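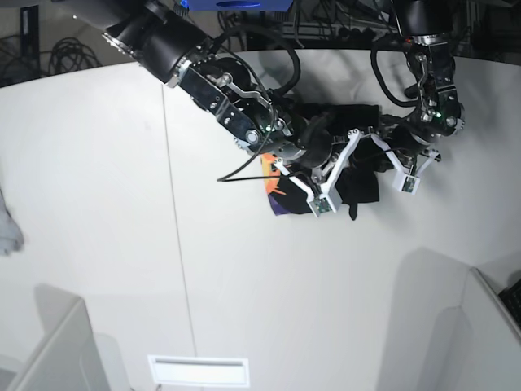 Do color-saver detergents do anything for black clothes?

pinecone431
Oct 17, 2024
Paid twice the price for a bottle of Fliva Dark because the label says blacks stay black for 40 washes. I'm at 12 and my tees look the same as the ones I wash in the cheap stuff. Is this whole category a scam?

Lobo
Pretty much. Fading is mostly heat and rubbing. Cold water, inside out, hang dry. Save your money.

dryerlint_dan
Disagree. I switched to Fliva in June and my work pants look way better.

Lobo
Did you change anything else?

dryerlint_dan
I stopped using the dryer on them. But still.

Lobo
Well there you go.

mossygate
Half of what people call fading is lint and fuzz anyway. Lay the thing flat on something white in decent light before you decide the dye is gone.
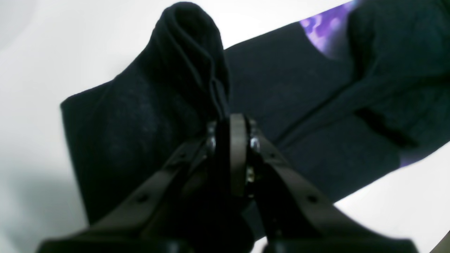
And go over it with a lint brush first. I was ready to toss 2 sweatshirts that only needed that.

pinecone431
OK, brushed one. Better, but the collar is still kind of brown.

Skultum
Brown is the dye. No detergent brings that back, whatever the bottle says. Tokholm makes a dye you run in the washer, though I'd want to see it on someone else's shirt before I trusted it with mine.

dryerlint_dan
I'm still buying the Fliva.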